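Edetdale Community Hall Association
Minutes of the general meeting held Thursday, January 4, 2024
Chair: Bezawit Alemayehu

1. Opening
Meeting opened 7.04 pm. A quorum was present. Minutes of the September meeting were taken as read and accepted without change.

2. Kitchen hire and crockery
The hire agreement was reviewed. Clause 6 currently holds the hirer liable for breakages but sets no rate. It was proposed that plates be charged at replacement cost and deducted from the bond. The bond stays at $500 for evening functions. Crockery is to be washed, dried and returned to the labelled shelf before keys are handed back. Coloured plates are not to be mixed with the white dinner service.
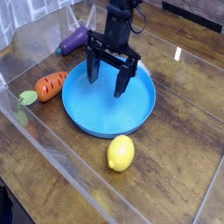

Endale asked whether the rate would apply to chips as well as full breakages, and said the Viltcombe hall had dropped its chip charge after two disputed bonds. The meeting agreed that chipped items will be withdrawn from use and charged only where the hirer reports or admits the damage. Clause 6 to be reworded.

3. Hot water unit
The unit in the servery is 13 years old and the relief valve is weeping. Vasadis quoted $2000 for supply and installation of a replacement, including removal of the old cylinder. A second quote is still outstanding. Spending to the quoted amount was approved, subject to the second quote being received before the order is placed. Moved by the chair, seconded, carried.

4. Storage
The tall cupboard beside the servery door does not latch. A new catch is to be fitted. Shelf labels will be reprinted in larger type. The plate shelf will be moved down to bench height so that stacks are not lifted overhead.

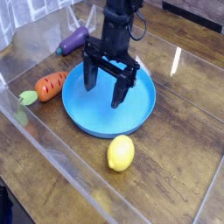

Item 4: light blue plate, raised rim.

5. Car park
Line marking has faded along the eastern fence. Deferred until the drainage work is finished.

6. Other business
The side gate key has been recut. Hirers are still leaving the urn switched on at the wall; a notice is to go up above the power point.

Action items
Reword clause 6 and circulate: B. Alemayehu
Follow up second quote: B. Alemayehu
Cupboard catch and shelf: carried to next working bee

Meeting closed 8.20 pm.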